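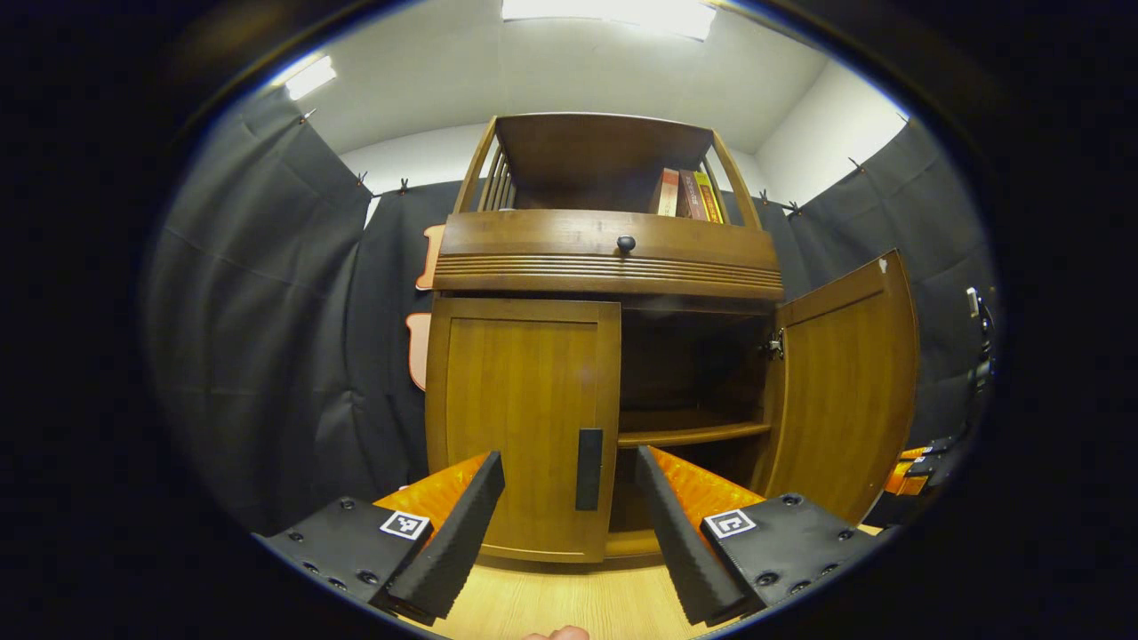

Caderno da oficina, setembro, 14h e qualquer coisa

Tarefa: armário de madeira, portas de baixo. Abrir, esperar, fechar. A minha avó fazia isto com o cotovelo, de tacho na mão, e nunca pediu financiamento.

Ponto da situação. A política treinada na Tunance leva 3019 demonstrações em cima, contando tudo, das gavetas às portas. Destas, 446 são deste armário. Correu-se a bateria do costume, portas de baixo a partir de fechadas, e o resultado foi 8 em 14. Na versão anterior, a que chamámos Väisänen por razões que já ninguém defende, tinham sido menos, mas o armário estava noutra posição e não vale a pena comparar.

As falhas, por ordem de vergonha:

- Quatro vezes foi ao sítio certo e fechou os dedos cedo demais. O puxador é uma barra preta estreita, na vertical, junto à borda da porta e em baixo. Os dedos também são pretos. De perto, com a lente a curvar tudo, imagino que a rede veja uma mancha escura a aproximar-se de outra mancha escura e decida que já chega.
- Uma vez agarrou bem e puxou a direito, como se fosse uma gaveta. A porta roda, a pinça não quis saber, escorregou. Culpa minha em parte: há muita gaveta no conjunto de treino.
- Uma vez subiu e ficou a olhar para o puxador redondo da gaveta do meio. Ficou ali até eu carregar no botão. Não sei o que pensava. Provavelmente nada, mas com um ar muito concentrado.

Fechar corre melhor do que abrir. Um empurrão perdoa quase tudo, e por isso proponho que se deixe de somar as duas coisas no mesmo número quando se manda o relatório à Flirari. Fica bonito e é batota.

Recolha de hoje: mais demonstrações à mão na porta esquerda, com a direita já escancarada. Convém variar isto, porque com a outra porta aberta muda o aspecto da metade inferior toda e a Disosach (o outro modelo, o pequeno) perde-se logo. Partir de baixo, quase do chão, e também de mais acima. Ir devagar nos últimos centímetros. Eu vou sempre depressa e depois queixo-me dos dados.

Os livros na prateleira de cima ficam onde estão, encostados à direita. Quem os quiser ler que espere pelo fim da série - mexer no fundo a meio estraga a comparação.

Pergunta de almoço: então isto já arruma uma cozinha? Respondi que já abre um armário, às vezes, se o armário colaborar. Pôr lá dentro um prato é outro projecto. Saber em que armário vai o prato é outra década, e lá em casa também ainda não está resolvido entre humanos.

Por fazer:
- separar abrir e fechar nas métricas
- experimentar fita clara no puxador, só para confirmar a teoria das manchas (e depois tirar a fita, que vale como batota também)
- reduzir o peso das gavetas no treino
- repetir as 14 com a porta direita fechada
- limpar as almofadas dos dedos antes da próxima série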